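Re: [bench-list] Ring terminals on the Angate harness

Sorry for the slow answer, been buried. Yes the harness is the same one we used in June, red lead to the small black connector, white and green both end in ring terminals. The green reaches further so dont mix them up.

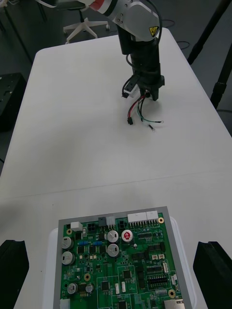

Board goes in the gray frame first, and the frame stays on the white tray until every lead is on. Lift it out early and you end up chasing screws across the table. I did 12 that way before I learned — never again.

On 4 November 2022 Marcelle Masson wrote:

> Do we land the grounds before or after the big connector?
> The Nellport sheet says after, the old one says before.
> Also Leclerc wants to know if we can skip the tray.

Grounds first. The Nellport sheet is wrong, I've told them. With the housing plugged in there's no slack left and the rings want to twist when you tighten. No on the tray, see above. 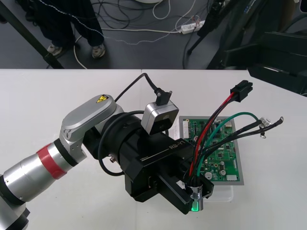
Illia Moroz wrote back off list that he does it the other way round, big connector first, and gets fewer twisted rings if he holds the lead flat with a fingertip. Fine if you have the patience. For a batch of 100 I don't.

What I'd like everyone to do for the Bostov order:

1. Sort the leads on the table before touching the board. Black one stays with the bundle.

2. Grounds on, finger tight, then check the rings sit flat.

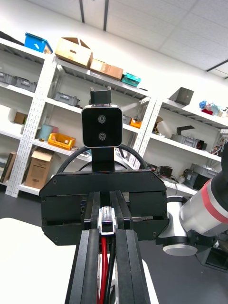

3. Big connector. Push untill it clicks, tug once.

4. Tighten the grounds. Tray goes back to the shelf with the board still in it.

Ran 8 like this and no rework. Marcelle, can you fix the sheet? I'm out after lunch.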